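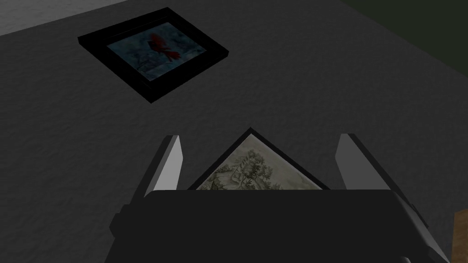 November 20, 2023

The sofa saga rolls on, and I may as well get it all down while the kettle boils, so that when Prys asks me for the third time I can simply read it out to him.

I bought the thing from Muvico back in the summer for $1,089 (plus $197 for delivery, which still stings!) and it came with one back leg shorter than the others. It rocks every time you sit down, and I have been propping it up on a folded dish towel ever since like a student. Tonight I finally went through the paperwork, all of it, with a pot of tea and the good pen.

The first man I spoke to, Andri Kuster, was lovely and promised a new leg in the mail. What came was a leg for an armchair. The second time I got Selina Rainer, who told me the sofa is made by Grurov and I ought to take it up with them, and Grurov, naturally, sent me straight back to Muvico. I wrote both of their names on the envelope with the receipt, in case I ever need them again.
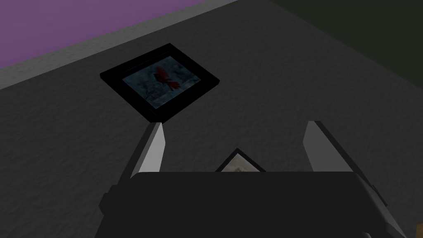
So who has to fix it, the store or the maker?

The store, according to Ekow, who used to handle returns for a living and read the whole contract over the phone with me. I paid Muvico, my warranty is with Muvico, and page 2 says they will repair or replace any faulty part for a year.

I felt so much better after that call that I made toast and forgot to write down half of what he told me. I did write back to Muvico before dinner, quoting page 2, and I was polite, though I did use the word "disappointed" twice. They had offered me $200 in store credit to drop the matter, and I said no thank you, I would like four legs the same length before my sister comes in December.
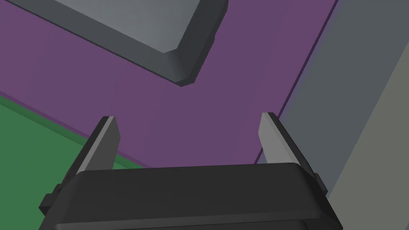 ## Things to do tomorrow

- Copy the receipt and put the real one back in the blue folder
- Call Ekow and ask him to go over the part about deadlines again
- Wash the dish towel and find another one to go under the leg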